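Besuchsbericht: Forschungsstandort Girketmont
Arbeitsgruppe Lernende Manipulation
September 2019

Anlass und Teilnehmende

Auf Einladung der Arbeitsgruppe Lernende Manipulation besuchte eine Delegation des Fachausschusses Robotik den Forschungsstandort Girketmont. Gegenstand des Besuchs war das im März abgeschlossene Arbeitspaket »Kontaktnahe Ablage«, in dem ein Verfahren zur Handhabung von Haushaltsgegenständen in Bodennähe entwickelt und geprüft wurde. Die Delegation bestand aus Meinrad Bühler (Leitung und Berichterstattung) und Azra Ivanov. Von Seiten des Standorts nahmen Fergus Swanson als Leiter der Arbeitsgruppe, Hamish Pollock für die Versuchstechnik und Calum MacRitchie für die Datenauswertung teil.

Der vorliegende Bericht fasst die Vorträge, die Begehung des Versuchsraums und die abschließende Aussprache zusammen. Er ersetzt nicht den Abschlussbericht des Arbeitspakets, der dem Fachausschuss gesondert zugeht.

Ausgangslage des Vorhabens

In seiner Einführung erläuterte Herr Swanson die Fragestellung. Verfahren des Imitationslernens erzielen bei Aufgaben auf Tischhöhe inzwischen brauchbare Ergebnisse, sofern die Gegenstände frei stehen und aus mehreren Richtungen zugänglich sind. Am Boden und insbesondere an Wänden ändern sich die Bedingungen. Der Arm arbeitet in gestreckter oder stark abgewinkelter Haltung, die Wand schränkt die Anfahrtsrichtungen ein, und das Handgelenk verdeckt den Gegenstand häufig gerade in dem Augenblick, in dem die Lageinformation am dringendsten benötigt würde.

Die Arbeitsgruppe hatte in einem Vorläuferprojekt festgestellt, dass eine allein auf Bilddaten trainierte Steuerung in solchen Lagen zu spät auf Berührungen reagiert. Typische Folgen waren das Verschieben des Zielbehälters und das Aufsetzen des Greifers auf dem Behälterrand. Daraus entstand der Ansatz, die Bilddaten der Kopfkamera mit den Motorströmen der Armgelenke zu verknüpfen und der Steuerung beizubringen, wann welcher der beiden Quellen mehr Gewicht zukommt. Das Verfahren wird am Standort unter der Bezeichnung Plendo geführt.

Beschreibung des Verfahrens

Herr MacRitchie stellte den Aufbau von Plendo vor. Eine Bedienperson führt den Arm über eine Fernsteuerung durch die Aufgabe. Aufgezeichnet werden das Bild der Kopfkamera, die Gelenkstellungen und die Motorströme. Aus diesen Vorführungen lernt ein gemeinsames Modell, welche Bewegung auf den jeweiligen Zustand folgt.

Die Besonderheit liegt in einer nachgeschalteten Gewichtungsstufe. Sie schätzt fortlaufend, wie verlässlich die Bildinformation im Bereich des Greifers ist. Ist der Zielbereich gut einsehbar, bestimmt das Kamerabild die Anfahrt. Sinkt die Schätzung, etwa beim Eintauchen des Greifers in einen Behälter, geht die Führung stufenlos auf die Gelenkdaten über. Eine gesonderte Kraftmessdose am Handgelenk ist nicht vorgesehen. Herr Swanson begründete dies mit dem Ziel, das Verfahren auch auf Armen ohne zusätzliche Sensorik einsetzen zu können.

Für das Training lagen 609 Vorführungen vor. Frau Ivanov erkundigte sich nach dem Umgang mit misslungenen Durchgängen. Nach Auskunft von Herrn MacRitchie bleiben diese im Datenbestand, werden jedoch gekennzeichnet und ausschließlich für die Gewichtungsstufe herangezogen. Das Bewegungsmodell selbst lernt nur aus Durchgängen, die von der Bedienperson als gelungen bestätigt wurden. Die Delegation hält diese Trennung für sachgerecht, empfiehlt aber, die Kriterien der Bestätigung schriftlich festzulegen. Derzeit beruhen sie auf mündlicher Absprache innerhalb der Gruppe.

Die Aufzeichnung und Verwaltung der Datensätze erfolgt mit dem hauseigenen Programm Stovent. Jeder Durchgang erhält dort eine laufende Nummer, einen Vermerk zur Aufgabe und einen Verweis auf die zum Zeitpunkt der Aufnahme gültige Kalibrierung. Letzteres wurde erst im Verlauf des Projekts eingeführt, nachdem ein Teil der frühen Aufnahmen wegen einer verschobenen Kamerahalterung neu zugeordnet werden musste.

Begehung des Versuchsraums

Die Begehung leitete Herr Pollock. Der für die bodennahen Versuche genutzte Bereich ist bewusst schlicht gehalten. Gearbeitet wird unmittelbar auf dem gesprenkelten grauen Fußboden vor einer weißen Wand. Auf Markierungen am Boden wurde verzichtet, damit das Modell sich nicht an ihnen orientiert. Die Beleuchtung ist hell und gleichmäßig; Versuche mit wechselndem Licht sind einem späteren Arbeitspaket vorbehalten.

Als Versuchsgegenstände dienen handelsübliche Schüsseln, Wannen und kleinere Kunststoffteile. Herr Pollock legte dar, dass die Auswahl nach Form und Randhöhe getroffen wurde. Flache Schüsseln verzeihen eine ungenaue Anfahrt, Wannen mit erhöhtem Rand dagegen kaum. Besonders anspruchsvoll sind Anordnungen, bei denen ein zweiter Behälter dicht hinter dem ersten an der Wand steht und den Bewegungsraum des Handgelenks begrenzt.

Ein weiterer Punkt betraf die Kabelführung. Die Leitungen am Greifer liegen außen und können beim Absenken in einen Behälter mit diesem in Berührung kommen. Auf Nachfrage von Herrn Bühler führte Herr Pollock aus, dass solche Berührungen in den Motorströmen nur schwach erkennbar seien und von der Gewichtungsstufe bislang nicht sicher von einem Kontakt des Greifers unterschieden würden. Die Beschriftung der Leitungen mit Kabelfähnchen ist am Standort vorgeschrieben und erleichtert den Austausch nach Beschädigungen.

Im Anschluss erörterte die Delegation mit Herrn Pollock die Verdeckung durch das Handgelenk. Aus Sicht der Kopfkamera liegt der schwarze Handgelenkmotor schräg über der blaugrünen Wanne, und die dunklen Teile des Greifers heben sich vom beschatteten Inneren kaum ab. Von dem kleinen blaugrünen Teil am Greifer, das zudem die Farbe der Wanne hat, bleibt nur ein Stück erkennbar. Lagen dieser Art bilden den Kern der Untersuchung.

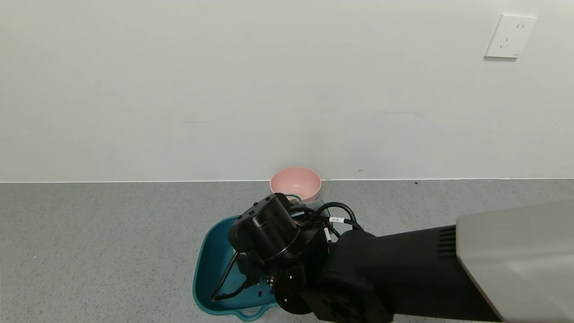

Ergebnisse

Die Auswertung der Versuche stellte wiederum Herr MacRitchie vor. Geprüft wurde das Verfahren an der Aufgabe, ein Kunststoffteil mit dem Greifer zu fassen und in einem vorgegebenen Behälter abzulegen. Plendo erreichte dabei eine Erfolgsquote von 85 Prozent. Als Erfolg galt ein Durchgang nur dann, wenn das Teil vollständig im Behälter lag und dieser seinen Standort nicht merklich verändert hatte. Die allein auf Bilddaten gestützte Vergleichssteuerung blieb in allen wandnahen Anordnungen hinter diesem Wert zurück. In freistehenden Anordnungen war zwischen beiden Steuerungen kein belastbarer Unterschied festzustellen.

Die Delegation begrüßt, dass auch dieser letztgenannte Befund offen berichtet wird. Er grenzt den Nutzen des Verfahrens ein und lässt erkennen, in welchen Fällen der zusätzliche Rechenaufwand gerechtfertigt ist.

Bei den Fehlversuchen überwogen nach Darstellung der Arbeitsgruppe zwei Muster. Im ersten öffnete der Greifer zu früh, weil eine Berührung mit dem Behälterrand als Bodenkontakt gedeutet wurde. Im zweiten verharrte der Arm über dem Behälter, ohne abzulegen. Dieses Verhalten trat vor allem dann auf, wenn Gegenstand und Behälter dieselbe Farbe hatten. Herr Swanson vermutet eine Unsicherheit der Bildauswertung, die von der Gewichtungsstufe nicht rasch genug erkannt wird. Ein Nachweis dafür steht aus.

Frau Ivanov regte an, die Gewichtungsstufe in einem gesonderten Versuch auf einen festen Wert zu setzen und die Ergebnisse gegenüberzustellen. Der vorliegende Vergleich lasse offen, ob der Gewinn aus der gleitenden Gewichtung stamme oder bereits aus der bloßen Hinzunahme der Motorströme. Die Arbeitsgruppe sagte zu, diesen Versuch nachzuholen.

Übertragbarkeit

Ein eigener Tagesordnungspunkt galt der Frage, ob die Ergebnisse auf andere Arme übertragbar sind. Der Standort verfügt mit dem Versuchsträger Shearer über einen zweiten, älteren Aufbau, dessen Gelenke eine deutlich höhere Reibung aufweisen. Erste Läufe ergaben, dass das Bewegungsmodell ohne Änderung übernommen werden kann, die Gewichtungsstufe hingegen neu angelernt werden muss. Belastbare Zahlen liegen hierzu noch nicht vor. Die Delegation hat darum gebeten, Aussagen zur Übertragbarkeit bis zu deren Vorliegen in Veröffentlichungen zurückzustellen.

Für die Fortsetzung plant die Arbeitsgruppe, den Datenbestand auf 2000 Vorführungen auszubauen. Vorgesehen sind zusätzliche Behälterformen sowie Aufgaben, bei denen ein Behälter vor der Ablage verschoben werden muss. Herr Bühler wies darauf hin, dass der Ausbau mit einer Vereinheitlichung der Bedienanweisungen einhergehen sollte. Die bisherigen Vorführungen stammen von einem kleinen Kreis eingearbeiteter Personen, deren Vorgehen sich erkennbar ähnelt. Bei einem größeren Kreis ist mit stärker abweichenden Bewegungsabläufen zu rechnen.

Vereinbarungen

Die Arbeitsgruppe übermittelt dem Fachausschuss die schriftlichen Kriterien für die Bestätigung gelungener Durchgänge. Zuständig ist Herr MacRitchie.

Der Vergleichsversuch mit fester Gewichtung wird vor Beginn der weiteren Datenaufnahme durchgeführt. Zuständig ist Herr Swanson.

Herr Pollock prüft, ob die Leitungen am Greifer enger am Arm geführt werden können, ohne die Beweglichkeit des Handgelenks einzuschränken. Eine Änderung der Kabelführung ist in Stovent zu vermerken, damit ältere und neuere Aufnahmen unterscheidbar bleiben.

Frau Ivanov übernimmt die fachliche Durchsicht des Abschlussberichts und stimmt Rückfragen unmittelbar mit dem Standort ab.

Der Fachausschuss dankt der Arbeitsgruppe für die Vorbereitung des Besuchs und die Bereitschaft, auch unfertige Ergebnisse zur Diskussion zu stellen.

Für die Delegation
Meinrad Bühler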